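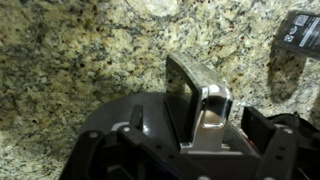

Second-year budget for the kitchen arm

The July order is in, so I can write down what the second year of this project costs and where I got the first year wrong. Currency is dollars, tax included.

The largest line is the spare gripper set from Grelar, at 2,596. I left spares out of last year's plan and paid for that with a long gap in May while a cracked finger mount was replaced. A complete second set is more than I need on paper. Grelar doesn't sell the mounts separately, and the shipping from Warkau is the same for one part or for a box.

Second line: finger pads, 40 per pair, 2 pairs. Smooth metal parts are hard on them. Polished handles slip if the pads are glazed, and the wear shows up in the grasp logs well before I can see it on the rubber.

Third line: cable sleeves and a strain relief kit from Nic Giolla, 167. I had priced generic sleeve at a third of that. It was too stiff at the wrist and the joint limits had to be pulled in to suit it. 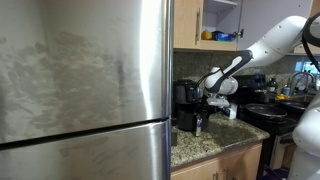 Floor space is the item I still can't put a number on. Astgate quotes reach from the base axis to the tool flange, and I planned from that figure last year. It says nothing about where the elbow goes. With the gripper pointed down at the counter in front of the coffee maker, the upper links need clear air above the stove side, and an open cabinet door takes away part of what's left. I now measure every work position with the doors open. If the arm has to share a counter with a refrigerator at one end and a stove along the run, draw both before choosing a mount.

Not bought this year: a second arm, a force sensor, a taller pedestal. The pedestal may come back. I have the drawing from Astgate and will tape the footprint out on the floor on Saturday before asking for a quote.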